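How to Get Your Hands Through the Winter

By Davoud Sharifi

I moved to Otanstead in July, which is a fine way to be lied to by a town. By the time the ferry rail had frost on it, my knuckles looked like a map of somewhere with a lot of rivers. What follows is the routine I have settled on after 6 winters of cracked skin, bad advice and one regrettable experiment with cooking oil.

It costs very little and takes four minutes a day. If your hands are bleeding, swollen or hot to the touch, skip the whole page and see a doctor, who will also tell you to wear gloves.

What you need

A mild, unscented hand wash. Bar or liquid, I don't care, as long as it doesn't smell like a car freshener.
A thick hand cream, the kind that comes out of the tube with some reluctance.
Plain petroleum jelly.
A pair of thin cotton gloves for bed.
A pair of mittens for outdoors.
Rubber gloves for the dishes, and the humility to wear them.

Step 1. Turn the tap down

Hot water feels wonderful on cold hands and strips them like old paint. Wash in lukewarm water, use a small amount of soap, and rinse well between the fingers, where leftover soap likes to sit and plot. Take your rings off first. The red band under my own ring puzzled me for an entire winter.

Step 2. Pat, don't scrub

Press your hands into a soft towel and stop while they are still a little damp. The rough towel your family has owned since before you were born is good for drying dogs.

Step 3. Put the cream on right away

You have a minute or two before the damp is gone and your skin goes tight. Start with the backs of your hands. Almost everyone squirts cream into the palm and rubs, so the palms, which were doing fine, get most of it and the knuckles get the gossip. Put a blob on the back of one hand and rub the two backs together. You will look like a fly on a windowsill. Finish with the cuticles and the sides of the fingers.

Keep a tube wherever you wash your hands, and another in your coat. I had one tube for years, and it lived in whichever room I had just left.

For daytime, a cream with sunscreen in it is worth having. Snow throws a surprising amount of light back up at you, and the backs of the hands catch it all day long.

Step 4. Choose mittens over gloves

Gloves give each finger a private room and then forget to heat it. Mittens put all four in together, where they can complain as a group and stay warm. Look for a close knit and a ribbed cuff long enough to tuck under your sleeve, with no gap at the wrist. If wool makes you itch, wear the thin cotton gloves underneath. Let the cream sink in before you put anything on, or you will be moisturizing the mittens.
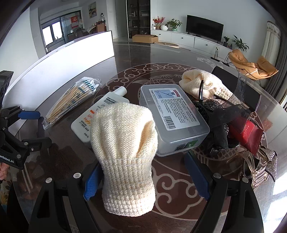
Step 5. Do the night shift

Right before bed, put on a layer of cream, then a thin smear of petroleum jelly over any cracks. Pull on the cotton gloves. Now try to set your alarm, and discover that you should have done that first.

Two nights of this will soften most rough patches. Split fingertips take longer and need it every night until they close.

Step 6. Wash the mittens

They collect salt, sweat and old cream, and then you rub all of it back into your skin. Check the label, use cool water and a little wool wash, squeeze without wringing, and dry them flat, well away from the radiator. I dried a pair on the radiator once. They now fit a friend's toddler very nicely.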